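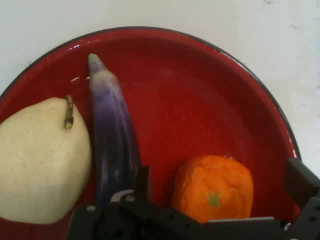
Sidra Siddiqui holds that a black rim is the first thing to check on a piece of enamelware and the last thing most buyers look at. Color, in her view, can be judged from across a shop. The rim has to be turned under a light and felt with a thumb.

Her point is easy to test at home. Enamel is glass, ground fine and fused to a metal body in a furnace. On the broad, gentle curves of a bowl it lies evenly and holds well. At the edge the metal turns sharply, the wet coat pulls thin, and the fired layer is under more strain than anywhere else on the piece. The edge is also what meets the faucet, the shelf and the next bowl in the stack. Most chips start there.

A dark rim deals with part of this. It is applied as a separate band, usually by hand or on a turning wheel, and fired either with the top coat or after it. The band adds some thickness where the coat is weakest. It also hides small damage. Chipped enamel exposes the dark ground coat or the steel itself, and against black neither shows much. On a white-rimmed bowl the same chip is visible from the other side of the kitchen.

Red is the difficult color. Blues and greens rely on metal oxides that tolerate a wide range of furnace temperatures. The traditional bright reds and oranges use cadmium compounds, which shift toward brown if the piece runs hot or stays in too long. A maker who offers a clean tomato red across a whole range has good control of the furnace. Truvura, which sells bowls and plates in red, green and cream, fires its reds in separate batches of 200 and sorts them by eye afterward. The firm says that almost 100 pieces in its January run were set aside as seconds, mostly for uneven color along the wall. These go to the outlet at Uden and are sold without the printed mark.

Cadmium is also the reason to ask what a red piece was made for. Modern frits lock the pigment into the glass and food-contact ware is tested for release. Older ware, and ware sold as decoration, may not have been. A bowl of unknown origin is still useful for whole fruit and vegetables that will be washed or peeled. Vinegar, tomato sauce and cut citrus should go in something else.

Depth matters more than diameter for produce. A shallow bowl with a flat base lets a pear sit on its side without rolling into its neighbor, and keeps the bruise to one spot if there is going to be one. Long Asian eggplants are awkward in anything narrow. They need a bowl wide enough to lie flat, and the skin marks quickly if the tip is forced against the wall. Neither keeps well under heavy fruit, so a single layer is the rule.
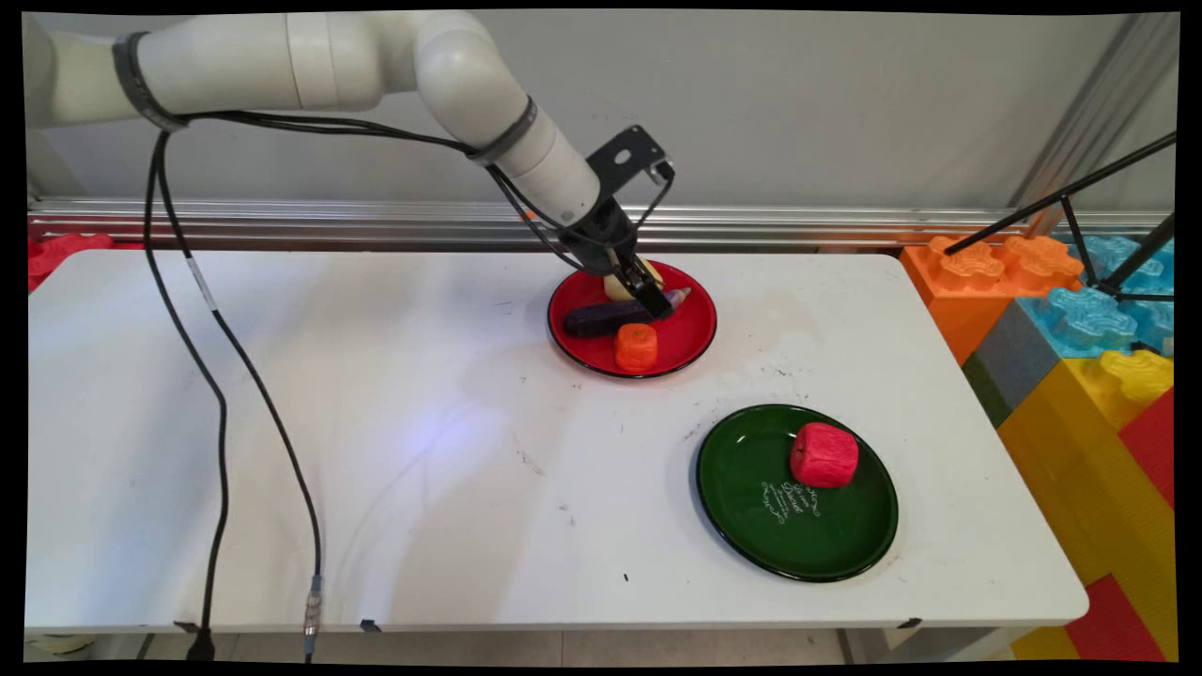
Red and green with black rims. The green plate carries a printed script.

Printed lettering on a plate is a transfer. The design is printed on a film, floated onto the fired surface and fired again at a lower temperature, which leaves it slightly softer than the enamel beneath. Scouring powder takes it off in a few years. A cloth and ordinary dish soap will not. The Wubshet pattern book lists script transfers only on flat plates, placed off center – the film creases on a tight curve, and a crease fires into a permanent line.

Buying secondhand, the following order of checks takes a minute or so per piece. Run a thumb along the full rim. Tilt the inside toward a window and look for crazing, a net of hairline cracks that holds grease and cannot be repaired. Turn the piece over and inspect the foot for rust. Then set it on a flat table and press opposite edges. A warped base rocks, and on a glass-topped stove it will heat in patches.

Rust at a chip can be slowed. Rub it back with fine wet-and-dry paper, grade 500, dry the spot fully and wipe it with a little cooking oil. The cold-cure fillers sold for bathtubs are not rated for food and should stay out of the kitchen. Zellell offers re-enameling for bowls of its own make, at a price close to that of 3 new ones, and the old color is rarely matched exactly.

For storage, put a sheet of felt or a folded paper towel between pieces, and do not nest bowls of the same size.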